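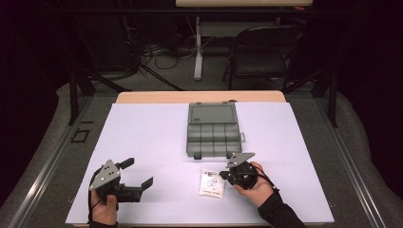
Second week with the Dondach pair, the hand-held grippers from Clostby, and I promised people a proper write-up so this is it, typed in between two other jobs. Short version, I'd hire them again, I'm less sure I'd buy them. The jaws are the good bit. You get a decent wide V when they're open, see the left one, and they come right together when you squeeze, like the right one's doing by the paper packet. The clear grey organiser box is our standard job at the moment. Lid open, lid shut, something in a compartment, something out again. Then from the top.

Wednesday, February 22, 2023 and I've already had three emails asking if it's worth the money, hence the hurry.

What you get. Two grippers, leads, a bag of screws, spare pads, a card with a web address on it. The written instructions are thin. Clostby put everything in videos, and the videos are fine if you like a man talking slowly over a close-up of his own thumb. I wanted one page on paper. Wrote my own in the end and taped it inside the lid of the case.

Set-up took me most of a morning. Ifeoma Igwe did hers (same kit, other end of the building) in 20 minutes, but she'd used the older model and knew to plug the leads in before starting the software. Do that. If you start the software first it finds the left gripper and sulks about the right. No error message, just a grey square where the picture should be. I restarted the laptop four times before I rang her.

Weight. Lighter than I expected in the box, heavier than I expected by lunchtime. It isn't the weight so much as where it sits, all of it in front of your knuckles. First day I did 50 minutes straight and my forearms were useless for the rest of the afternoon. Now it's 20 on and a tea break. Much better, and the recordings are better too, less wobble toward the end.

Cables. My main moan. They come off the body and go down past your hand, and if you've got long sleeves on they catch on the cuff. I've stopped noticing mostly. But the lead on the right one has worked loose twice in a fortnight, both times mid-take, and you don't find out untill you play it back. A locking plug would sort it. I've told Clostby this. They said it was "noted", we'll see.

Pads. Black, rubbery, fine on plastic and paper. Mine have scuffed up already. Doesn't seem to hurt the grip, if anything new ones are a bit slippy. Thin flat stuff is the hard part. A paper packet lying flat on a smooth board is a pig to pick up, you have to chase it to the edge or pinch it so it buckles. I'd practised on boxes and blocks and thought I was good at this. Then the packet. Humbling.

Small latches likewise. You can't feel them the way you can with a fingernail, so you go by eye, and you end up leaning in. Raise the table if you can, your back will thank you. Ours doesn't raise.
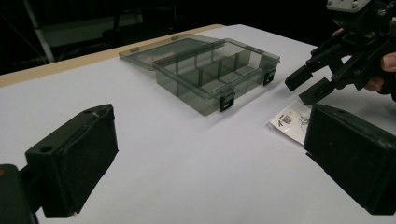
Can you use the Dondach with just one hand, or do you need the pair?

One works perfectly well on its own, and the software has a single-hand setting under the second menu. You lose anything where the box needs holding still while you open it, so lids are mostly out, but picking up and putting down is all fine. Clostby hire singles at a bit more than half the price of a pair.

Other things people asked.

Left-handed? Doesn't matter, they're mirrored near enough. Yan is left-handed and had no bother, except that the trigger felt stiffer on that side. I tried it after and he's right, it does. Might just be our set.

Support. Mixed. Phone is good if you get through, the same woman both times and she knew her stuff. Email took over a week. The support forum is mostly people asking the question I had about the grey square.

Compared to the Zurnulitz ones? I only had those for a day so pinch of salt. Zurnulitz has the nicer handle, softer, and the cable comes out of the back where it should. But the jaws didn't open as far, and I gave up on anything wider than a mug. For our sort of table work the wide jaws win. If you're only doing small parts I'd look at both.

Price. Hire is by the week, deposit back when they've checked it over. Buying is a lot, more than I'd spend on something with that plug on it. If the next version fixes the lead I'd probaby change my mind.

Tips, quick ones. Tight cuffs or short sleeves. Light coloured board on the table, the view from the grippers is much easier to read against it. Play back the first take of the day before you do any more. Keep the little bag of screws somewhere you'll remember, I've already lost mine and had to borrow from Ifeoma.

We've got the hire extended into March so I'll do a bit more on the pads then, and whether they last. Comments are open, I'm slow at answering but I do read them.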